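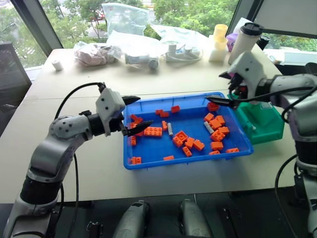 The left arm and the glitch in run 1226

Nataša Golob would like it on record that no one was hurt. She would also like it on record that she was holding a sandwich.

"People ask where my hands were," she says. "One was on the sandwich. The other was on the way to the sandwich. So I was in no danger, and I was also not anywhere near the stop button."

Golob runs the two-arm bench at Evach, where the work this year has been sorting small parts out of a tray. The parts are toy building bricks, all orange, with a couple of pale grey cylinders thrown in to keep things interesting. Two arms reach over the same blue tray from either side. Some days a person drives them with a pair of hand grips, and some days the software has a go by itself. On 13th June the software was having a go.

Run 1226 began like the runs before it, which is to say slowly. The left gripper went down for a brick at the rim. The right one was waiting over the far corner for its turn. Then the left arm stopped, thought about it, and swung across the tray at a speed Golob had been told it couldn't reach.

"It hit the other gripper on the knuckle," she says. "There's a noise that costs money, and you learn to recognize it. Then bricks on the floor, bricks in my bag. I found one in August, in a shoe."

Both arms shut themselves down on contact, as they're built to. The left finger was bent. The right gripper had a crack in its housing that Hậu Nông, who does the wiring at Evach, first took for a hair and tried to wipe off.

The first theory was the software, and it was a popular theory, mostly with people who hadn't written it. Viorica Bălan had written it. She took the log home, came back the next morning, and put it on the big screen without saying hello to anyone.

"I was ready to apologize," Bălan told me. "I had half an email drafted. Then I looked at what my code had asked for, and it had asked for a movement you could cover with your thumb. It had very good manners the whole way through. So I deleted the email and wrote a different one."

What she found was a gap. For 48 milliseconds the left arm's controller had heard nothing from the wrist. When it stops hearing, it's supposed to stop moving, and it did. The trouble was in what came next. The wrist came back on the line and, before it had finished waking up, reported that it was at zero. It wasn't at zero. It was over a tray of bricks. The controller believed it, worked out that the arm was a long way from where it ought to be, and set off to fix the problem with some enthusiasm.

"It's like nodding off on the train," Nông says. "You wake up, you think you're home, you get off. Except you're an arm."

That left the question of why the wrist had gone quiet in the first place, and Nông had a feeling about that one. The cable to the left wrist comes up from below, loops over the arm and plugs in close to the gripper. Leave too little slack and it pulls tight when the arm reaches. Leave too much and it flops about and catches on things. He had routed it himself and had been pleased with it.

"It was a nice loop," he says. "I had a photo of that loop on my phone."

He spent an afternoon moving the arm by hand with a meter clipped to the cable. Nothing. He did it again with the wrist turned over, the way it goes when it reaches for a brick lying against the near side of the rim, and the reading blinked. Inside the jacket, one wire had worn down to a few strands. Anywhere else over the tray they touched. In that one pose they came apart, for about as long as it takes to be annoyed.

I asked whether there had been any warning, and the room went a little quiet. Golob answered.

"There were 11," she said.

They were in the log, every one: a line that said the link to the left wrist had been lost and restored. They were filed at the same level as the message that says the clock has been adjusted. In each case the arm had been parked, or already close to its zero, so the jump it made was too small to see. Lucian Zamfir, who looks after safety at Evach and whose view of the log is that it's too long, had put in a filter to hide messages that fixed themselves.

"Lost and restored," Zamfir says. "I read 'restored' and I thought, good. I like restored. If my dentist tells me a tooth is restored I don't ask him for the history."

He's taken it well, considering. The filter is gone. A lost link now trips a full stop, and it stays stopped until somebody walks over, checks where the arm really is, and turns a key. He chose the key himself. It's on a cord so short that you can't turn it from the chair, which the people in the chair have brought up.

The maker of the arms was told too. I've read the reply, which thanks Evach for its interest and encloses the page of the manual on how to route cables. Nông has read it more often than I have. The page shows a loop a good deal like his.

Other changes have been duller and probably more useful. On startup the wrist has to give the same position twice before anything is allowed to move. The two arms used to be free to share the tray as they liked; now the software won't send one into the middle while the other is there, and the sorting is slower. Bălan had argued for that back when the bench was set up and was told it would hurt the numbers. She mentioned this to me once, politely, and then again as I was putting my coat on.

Speed after a restart is held at 10 percent for the first few picks. Golob calls it the hangover setting.

"You watch it go down for a brick and you could read a chapter," she says. "I used to want it faster. I'd stand there saying come on, come on. Now I'm fine. Take your time, sweetheart."

The speed limit she'd been told about, by the way, did exist. It applied to moves the software asked for. Correcting a position error counted as something else, and had a limit of its own, set at the factory and never looked at by anyone in the building. Zamfir has looked at it now. He changed it and printed it out, and it's taped up by the door with the word LIMIT underlined, in case a visitor should be curious.

I asked to see the bad cable. Nông keeps it in his desk drawer, cut open along one side, and he handed it over the way you'd hand someone a baby. From the outside there's nothing wrong with it. I bent it a few times and felt nothing, and he said no, you have to twist it as well, and showed me, and I still felt nothing.

"There," he said. "Did you get that?"

The new one has a wider loop and gets replaced on a schedule, whether it looks tired or not. Golob checks it each morning before she switches the arms on. She has also moved where she eats lunch, to a chair on the far side of the room, and says the view of the trees is better anyway.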